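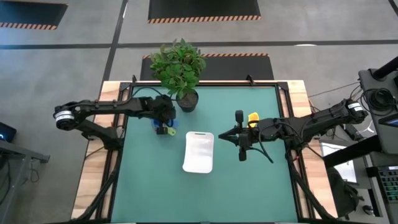

The work table, seen from above

Search tickets Enter keyword or ticket no. Go

Dog club member area: renewal does not go through
Opened by: Sebastián Lagos
Status: waiting for reply

Hello. I try to renew my membership for two dogs, Dogar and Killer. The first dog is accepted. When I add Killer, the form says "name not allowed" and goes back to page one. It is his registered name and I cannot change it.

8th October: I tried again with another browser. Same message.

Reply from Urnidico support: Please clear the saved data and try with the kennel name in front.

I did it. With "Ganen Killer" the form accepts the name, but now the microchip field says the number is too long. I typed 15 digits, then I saw that the field adds a space at the end, so it becomes 16. If I delete the space by hand, it is saved.

Still open: the newsletter goes only to Dogar's record, and the payment page shows the fee for one dog. I have not paid yet. Please tell me if I should wait or pay now, my membership ends this month.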